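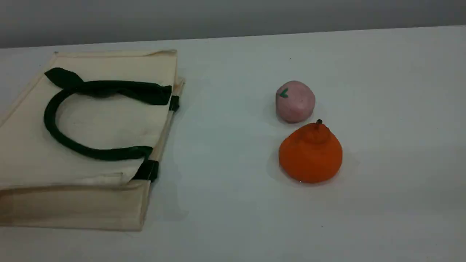
Roboter am Packtisch, was wird aus uns?

Hallo zusammen, bei uns (Versand, 20 Leute) soll ab März ein Greifarm von Zikov die Taschen packen. Der Chef sagt, es fällt keiner weg. Glaubt ihr das? Ich pack das seit 6 Jahren von Hand!

Antwort 1
War bei Hasico genauso. Keiner ist geflogen, aber ich steh jetzt daneben und sortiere vor, und die Pausen richten sich nach der Maschine. Geübt wurde erst mal mit Spielzeugobst: 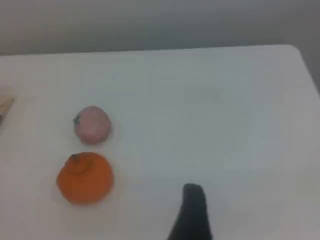 Greifer und Übungsobst auf dem Tisch

Fragt früh nach der Schulung, bei mir kam sie viel zu spät.

Antwort 2
Betriebsrat fragen.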